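A mesa das migalhas, ou como deixei de varrer tudo para o mesmo saco

Olá outra vez! Na última newsletter prometi falar de limpezas e houve quem me escrevesse a perguntar se era a sério. Era. Ando há semanas a pensar em pás do lixo, em sacos pretos e no que se faz às esponjas velhas quando já só restam uns bocados, e isto tem de ir parar a algum lado (vai parar aqui, pronto).

Tudo começou em janeiro, quando a Noemi Schumacher me emprestou um caderninho da Wurwood sobre separar restos na própria mesa. São 13 páginas, lê-se num café. A ideia é simples: um tapete liso por baixo, um recipiente de cada lado, ambos forrados com saco, e a pá à mão para o que se espalhou. O que é pão vai para um lado, o que é esponja e outras coisas de limpeza vai para o outro. Eu fazia tudo num monte só e depois andava a pescar côdeas com os dedos, uma tristeza!

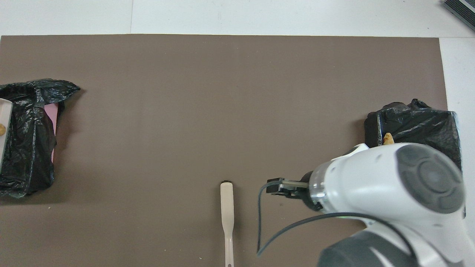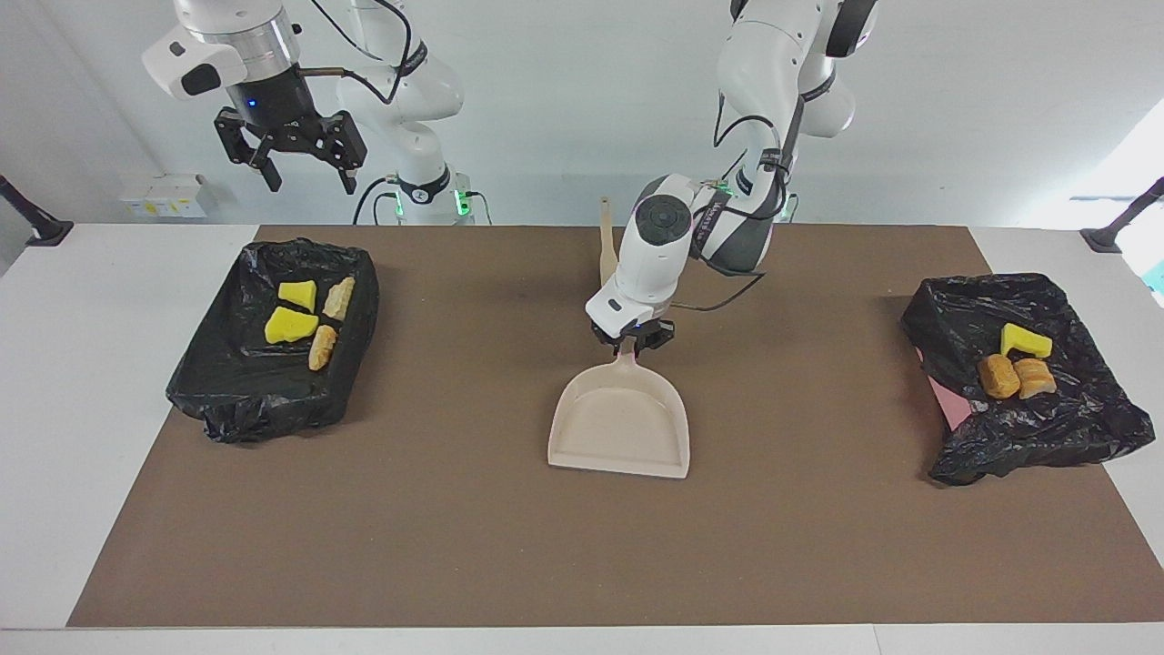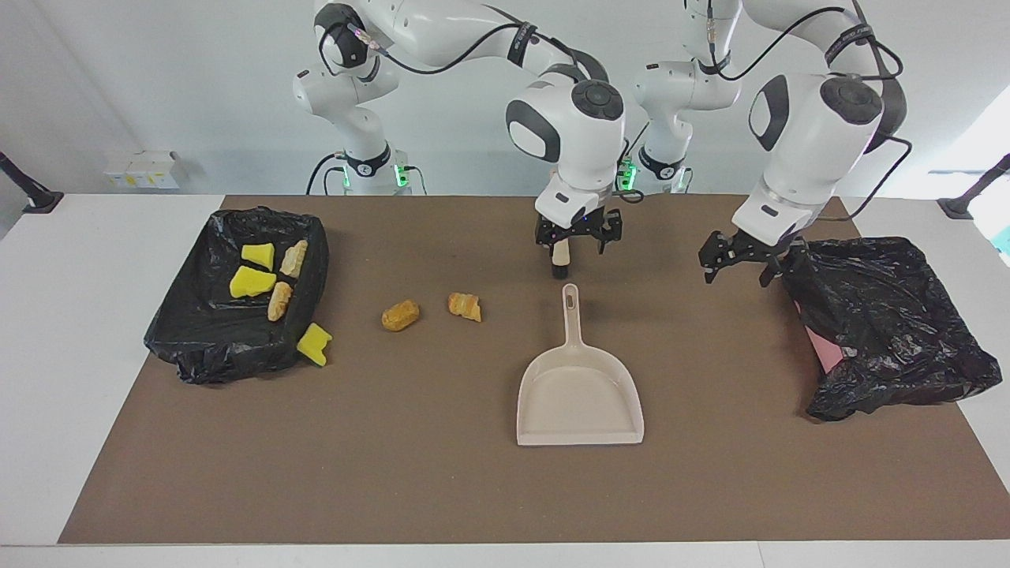 Página alterada pela última vez em 4 de setembro de 2019

O tapete castanho foi o que mais me convenceu. Em cima de uma mesa branca, as migalhas claras desaparecem e só damos por elas quando lá pousamos a manga. No castanho vê-se logo o que ficou para trás, e as esponjas amarelas então saltam à vista. O meu comprei-o na Sorensen, com 90 centímetros de comprimento, e dobra-se para guardar atrás da porta da cozinha.

Quanto aos sacos, a única coisa que aprendi à minha custa foi deixá-los folgados. Se o plástico fica muito esticado por cima do rebordo, escorrega para dentro à primeira côdea mais pesada e lá vai a arrumação. Com folga faz pregas, fica feio, mas aguenta. E tanto faz o que está por baixo: em minha casa uso uma caixa de sapatos e uma bandeja velha da Bonimau, e dão-se bem as duas.

A pá clara de cabo curto é a minha favorita para a mesa, porque cabe entre os dois recipientes sem tocar em nenhum. Pousem-na bem encostada ao tapete, varram na direção dela com movimentos pequenos e só depois levantem. Ah, e os pedaços maiores de pão tiram-se primeiro, à mão, senão rolam por cima do rebordo e lá voltamos ao princípio.

Na Prutness vamos repetir isto com quem quiser aparecer, há sete lugares e a inscrição faz-se respondendo a esta mensagem. Tragam as vossas esponjas gastas (a sério, tragam!) e um pano. Os sacos levo eu, que comprei demasiados.

Para a próxima conto-vos o que fiz às gavetas do corredor. Ainda não acabei, falta-me a de baixo, a dos cabos e das pilhas, e tenho andado a fingir que ela não existe.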